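Section 3. Preparing and Covering the Work Surface

3.1 Purpose of this section

This section describes how the reusable white surface panel is to be laid, leveled and cleaned before any sorting, packing or layout work begins. It applies to all tables in the Pravside building and to the two folding tables held at Ilton. Staff who have already completed Section 2 (Clearing the Room) may proceed directly to 3.3.

The panel is supplied by Peduleo under stock number 1275. Replacement edge strips are ordered separately under stock number 3310. Panels from the earlier Mägi set are slightly thicker and must not be placed side by side with the current type, as the step between them will catch on paper and thin card.

3.2 Before you begin

Make sure that the following are within reach:

One surface panel, free of chips along the edges
Four non-slip pads
Two clean, lint-free cloths
A small spirit level
Mild dish soap and lukewarm water
The table log sheet

CAUTION: The panel is awkward to carry and flexes when held by one edge. Two persons are required to lift it. Do not carry it flat overhead or through a doorway with the door held open by foot.

3.3 Laying the panel

1. Wipe the table top with a dry cloth. Grit left under the panel will mark its underside and may keep it from lying flat.

2. Place one non-slip pad near each corner of the table, about a hand's width in from the edge.

3. With one person at each end, bring the panel over the table and set down the long rear edge first. Lower the front edge slowly. Do not let it drop.

4. Slide the panel until its rear edge is parallel to the rear edge of the table. A small overhang at the front is acceptable. An overhang at the sides is not.

5. Press down at each corner in turn. If a corner rocks, lift that side and adjust the pad beneath it.

6. Set the spirit level on the panel, first along its length and then across its width. Adjust the table feet as needed - never the pads - until both readings are centered.

3.4 Checking the surface

The surface should be inspected under the ordinary room lighting, with desk lamps switched off. View it from a steep angle above, then follow the straight outer edge by eye from one end to the other. The finish is matte. Slight differences in brightness from one area to another are normal and depend on where the light falls. 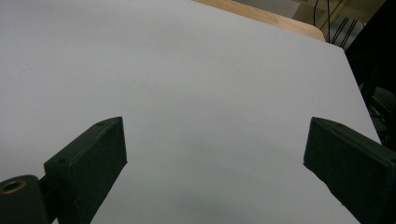

Figure 3-1. White work surface, with a straight edge against the darker background.

If the edge appears to bow or lift at any point, repeat steps 4 and 5. If the bow remains, take the panel out of use, attach a repair tag and enter the fault on the log sheet.

NOTE: A pale surface under cool lighting may take on a faint bluish cast. This does not indicate staining and no treatment is needed.

3.5 Cleaning

7. Dampen one cloth with soapy water and wring it out well. Wipe from the rear edge toward the front in straight, overlapping passes.

8. Go over the surface again with the second cloth, using clean water only.

9. Allow the panel to air dry for 14 minutes before placing paper, labels or fabric on it.

10. For pencil marks, use a soft white eraser. For ink, see Appendix B.

CAUTION: Do not use scouring powder, steel wool or solvent cleaners. These will polish the matte finish in patches, and the resulting glare cannot be corrected. Do not cut directly on the panel. A cutting mat must be used at all times, including for tape.

3.6 During use

Keep liquids on the side table. Heavy boxes are to be set down on the floor and unpacked from there, with the contents transferred to the panel by hand. Dragging a box across the surface will leave gray scuffs that are difficult to remove.

Items may remain on the panel overnight only if a card with the name of the department is left beside them.

3.7 Removal and storage

Remove the panel in the reverse order of 3.3, front edge first. Store it upright in the rack, white side facing the wall, with no more than 3 panels to a slot. Pads are returned to the drawer marked T and not left on the tables.

The log sheet is to be completed each time a panel is laid or removed. Sheets are collected in April and filed with the room inventory.

Section revised 5th November. Continue to Section 4, Sorting Trays and Dividers.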